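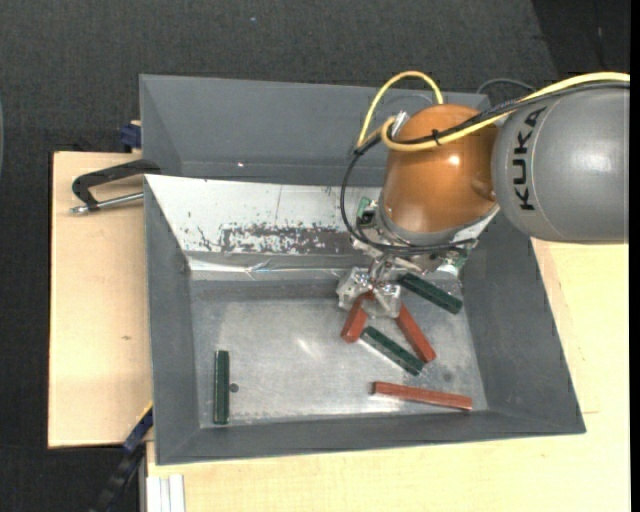 Page 2 of 30

Stirmont bin cell: setup and care notes

Hello and welcome! If you have just been handed the keys to the block-picking cell at Dralside, these are the notes we wish we'd had when we started. They go along with the recordings in the Frandsen set, and they are written for whoever is standing next to the robot with a screwdriver, so please forgive the chatty bits.

The bins

Work happens in the front bin, with the rear bin kept as the spare drop-off. Both are gray with sloping sides, and the front one has had a long life – the floor is scuffed all over and the whitish panel at the back has lost some of its surface low down in the middle. Please don't repaint or polish either of them in the middle of a series, tempting as it is. If the panel gets visibly worse, note it in the log and carry on. The clear tape or film along the foot of the panel should be checked every morning. It is wrinkled already, but no end of it should ever stand up where a fingertip could catch it.

The clamps on the left hold the bins in place on the table. Give each one a firm tug before you switch on the arm, and if one has moved, redo the corner calibration before anything else.

The blocks

A full load is six: three reddish-brown and three dark green. Tip them in any way you like and leave them as they fall, even when one ends up off by the wall on its own or a couple of them lean together under the gripper. We do want those!

Cables

This is the part that eats your afternoon. The yellow cable and the black bundle run together across the orange wrist housing and are held there with a black tie. Leave the tight loop beside the housing as it is, and leave the tall arch above it alone as well. When you replace the tie, pull it snug and stop – the lines should still shift a little under your finger. Then jog the wrist slowly through its whole range with one hand near the stop button, watching the black curve that swings out on the left. Do the silver connector last, by hand, no pliers.

Gripper

Wipe both fingertips with a dry lint-free cloth after every 100 picks. The small green boards are out in the open, so no sprays anywhere near the tool, please, and power down before touching the wiring. Spare fingertips are in the Busdale drawer, in the bag marked "tips".

What's in the set

284 recorded runs, each with the joint log, the gripper log and the fixed camera view. Runs made after a cable change carry the tag "recabled" in the notes column.

Last edited 30 October 2023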